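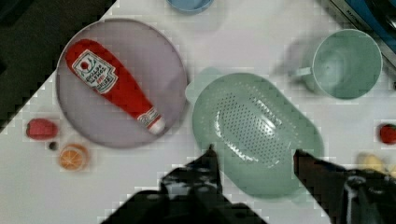
An outage is a period when a service cannot do the work its users expect from it. This definition is short, but please read it slowly, as it speaks of users and not of servers. A server may be running perfectly while users see only an error page. Consider the table with the gray plate and the red ketchup bottle lying on it. If the plate is your server and the bottle is your application, then one object carries the other, and you cannot take the plate away and expect the bottle to stay where it was. We call this a dependency. In the first half of the course we drew dependencies only as boxes and arrows. Today we will study what happens to them when many people try to log in at the same moment.

Unit 6. When a messaging service goes down
Handout by Ginette Bouvier, version of 4 Nov 2023

1. Partial and full outages

In a full outage no user can connect. It is unpleasant but simple to recognize. In a partial outage some functions work and others do not. For instance, the user can open the application and read old messages, but new messages remain in the state "sending". Partial outages take longer to find, for two reasons. The monitoring often checks only whether the front page answers, and the complaints of users do not agree with each other.

Please write in your notes the three questions we used in the last unit: Who is affected? Which function is affected? Since when?

2. The case of Jondetti

Jondetti is the photo messaging application which we use in all our exercises. It has one login service, one message queue and one storage for pictures. The login service is rented from a second company, Savix.

In June the login service became slow. It did not stop. The Jondetti application waited 2 seconds for an answer and then tried again, and it was permitted to try 10 times. You can calculate the effect yourselves. Each user who opened the application could now produce up to 10 additional requests, and all of them went to a service which was already tired. After 22 minutes the login service did not answer anybody.

This behavior has the name retry storm. The first cause was small (a database index was missing after an update), but the application made it large.
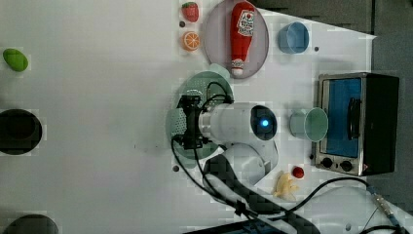
The engineers at Savix restarted the login service, and it fell again immediately. The waiting phones were all still trying. Only when they let in a small part of the traffic, and increased it step by step, the service remained up. The whole incident lasted 40 minutes after the first restart.

3. How to reduce the damage

Backoff. The application waits longer after each failed attempt. It is important to add a random part to the waiting time, which we call jitter. Without jitter, all phones wait longer but they still come back together.

Circuit breaker. After a certain number of errors the application stops asking for a while and shows a clear message to the user. Many students forget the message. A user who sees nothing will close the application and open it again, and this is also a retry.

Load shedding. The server refuses a part of the requests quickly, in order to serve the rest properly. A fast refusal costs little. A slow refusal costs almost the same as an answer.

4. Speaking to the users

Schouten and Bovis, in the text on your reading list, advise to publish the first notice before the cause is known. I agree with them. The notice should say which function is affected and when the next notice will come. It should not promise an hour for the repair.

Compare these two notices:

"Some of our users may be experiencing an inconvenience."

"Sending messages does not work at present. Reading old messages works. We will write again in 22 minutes or sooner."

The second one is less elegant, but the user can decide something with it.

5. Preparation for the next unit

Draw the dependencies of Jondetti again, this time with the waiting time and the number of attempts written on each arrow. Mark the arrow where you would put a circuit breaker and give your reasons in 10 lines at most. Bring the drawing on paper.

The terms you should be able to explain without the handout: partial outage, retry storm, jitter, load shedding. The term "cascading failure" appears in the reading, but we will treat it in Unit 7.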